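Fukby Bench

The Fukby Bench is a set of simulated rooms used for trying out robot grippers, arms, cameras and controllers against one another before any of them are bolted to a real table. It was put together at Istinau, a small automation workshop, under the direction of Duván Londoño, and it has grown over the years into a friendly sort of common ground for people who would otherwise be arguing about whose hardware had the easier day.

Background

Londoño began the work one June, after a long stretch of comparing two grippers, the Quách and the Gumside, on whatever dishes happened to be in the workshop kitchen. The results were hard to repeat (the dishes kept getting borrowed for lunch), and so he and his colleagues moved the whole business into simulation, where a bowl could be put back in exactly the same spot as many times as anyone liked. The first release had 23 rooms, and the present one has 40.

Rooms and cameras

Each room is built from plain household pieces, with a table for the objects and some larger furniture nearby to give the cameras something to cope with. The bowl room is the one most newcomers meet first. It has a dark, glossy bowl toward the back of a light wooden table, with a folding screen in the shoji style standing behind it, and its small gridded panes are a good, honest nuisance for any program that is trying to find edges.

Camera views are tested separately from the arms, and a view need not have an arm in it at all. Testers are encouraged to try wide and slanted angles as well as the tidy ones - a controller that only does well from straight overhead tends to have a hard time later on. 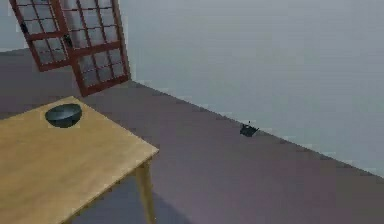 Comparing grippers

A full comparison runs to 400 attempts for each gripper, with the same arm and controller used throughout. The Quách has two flat fingers and likes to take a bowl by the rim, while the Gumside has three soft ones and prefers to settle around the body. In the bowl room the Gumside reached 86 percent, and the Quách came in a little behind, though it was the quicker of the two and still has its loyal supporters at Istinau.

Limits

Contact between soft fingers and a curved surface is simplified in the bench, and Londoño has always asked people to treat close scores as ties. The notes that come with each room list the friction settings used, along with the camera position and the starting pose of the arm.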